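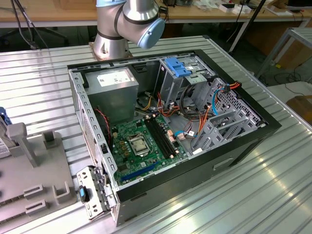 4.2 Preparing the work cell for desktop teardown

This section covers placement of the tower, first-time teaching of reference points, and the dry run. It applies to the Prollent cell with the Clitton arm controller. For rack units, see section 4.4.

Before you start

The cell must be leveled and the arm base bolts torqued as described in section 3. The teach pendant must be connected and the arm in its home position. Keep the emergency stop within reach of the operator at all times.

CAUTION: Disconnect the tower from line power and hold its power button in for 4 seconds before placing it in the cell. Never open the power supply housing. The Mokgethi program library contains no routine for power supply internals.

Placing the tower

1. Remove the side panel and store it outside the reach envelope.

2. Lay the tower on its side on the ribbed table with the open side facing up. The motherboard must be visible from above.

3. If the front bracket is hinged, swing it out until it stops. Leave it in this position for the whole job.

4. Move power and data cables away from the memory slots. Do not unplug them at this stage. A cable lying across a slot will be reported as fault 192 (path blocked).

5. Push down on two opposite corners of the case. If it rocks, reposition it or fit the rubber shims from the accessory bag.

Teaching reference points

6. On the pendant, open Cikalari Setup and select New Case Type.

7. Set the speed limit to Low.

8. Jog the arm to the chassis corner nearest the power supply and press Store.

9. Jog to the diagonally opposite corner and press Store again.

10. Teach the center of the CPU socket as the third point. Approach from directly above. Do not touch the retention bracket or its lever.

NOTE: Drive cages and release brackets may stand higher than the motherboard. Set the travel height above the tallest part of the case. The library default suits low-profile towers only.

Dry run

11. Select Run, then Dry. The arm visits each stored point at travel height with the tool off.

12. Watch the full cycle. If the arm passes over any part with less than 2 cm of clearance, press Hold, raise the travel height and return to step 11.

13. Save the case type. Names are limited to letters, digits and hyphens.

Stored case types are kept in controller memory, up to a limit of 2000. Export them before a firmware update.

Section revised April, F. Salehi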